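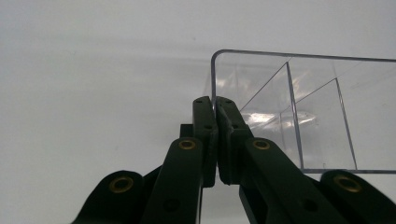
13 novembre 2025

Réveillée à cinq heures par le radiateur, qui s'est remis à claquer comme si on tapait dessus avec une cuillère. J'ai purgé. Il a craché un demi-verre d'eau noire, puis il a recommencé vingt minutes plus tard, avec plus de conviction.

Donc journée courte, ou longue, je ne sais plus comment on dit quand on a dormi quatre heures et qu'on a un potage aux lentilles à rendre. Le potage, c'est la notice de Curnitz que je traîne depuis lundi. Onze pages sur un déshumidificateur de cave, traduites d'un allemand qui avait lui-même l'air traduit d'autre chose. On y lit que l'appareil « se réjouit d'une position horizontale ». J'ai écrit « doit être posé à plat » et j'ai eu un peu de peine pour lui.

À midi, marché. Il restait trois étals et demi, le demi étant le monsieur aux noix qui remballait déjà. J'ai pris des poireaux, une courge que je regrette depuis l'escalier, et un morceau de tomme dont la vendeuse m'a assuré qu'elle était « sur la réserve ». Comme moi, ai-je failli répondre. J'ai payé.

Passage à la librairie Quintela pour échanger le roman que ma sœur m'a offert en double (elle me l'avait déjà offert l'an dernier, elle l'avait déjà trouvé très moi). Ils ne reprennent plus sans ticket. Je suis ressortie avec le roman et un deuxième livre, une histoire des tourbières en 400 pages, grand format, vingt-trois euros. Je m'étais promis de ne plus acheter de livres avant d'avoir fini ceux de la table de nuit. La table de nuit n'a pas été consultée.

L'après-midi, rien. Enfin si : la page sur les filtres, deux fois, parce que le fichier s'est fermé tout seul au moment où j'étais assez contente d'une phrase. La deuxième version est moins bonne. Le client ne verra pas la différence, le déshumidificateur non plus.

Appel de ma mère à dix-sept heures. Le sujet était Noël – en novembre, le sujet est toujours Noël. Elle veut faire simple cette année. Faire simple, d'après ce que j'ai compris, veut dire deux entrées, la dinde quand même, et que je m'occupe du dessert « puisque tu es chez toi toute la journée ». J'ai dit oui pour la bûche. J'ai raccroché et j'ai cherché combien de temps une bûche se garde au congélateur. Trop peu pour s'en débarrasser ce week-end.

Le soir, soupe, avec la courge, qu'il a fallu ouvrir en m'appuyant dessus de tout mon poids, debout sur le petit tabouret. Bonne, un peu farineuse. J'ai ajouté de la tomme, qui a fondu en un seul bloc au fond du bol et n'a plus voulu en bouger.

Lu six pages des tourbières. On peut y retrouver du beurre enfoui depuis des siècles. J'ai pensé à mon bac à légumes.

Demain : finir Curnitz, rappeler pour le radiateur, racheter des ampoules, pas de librairie.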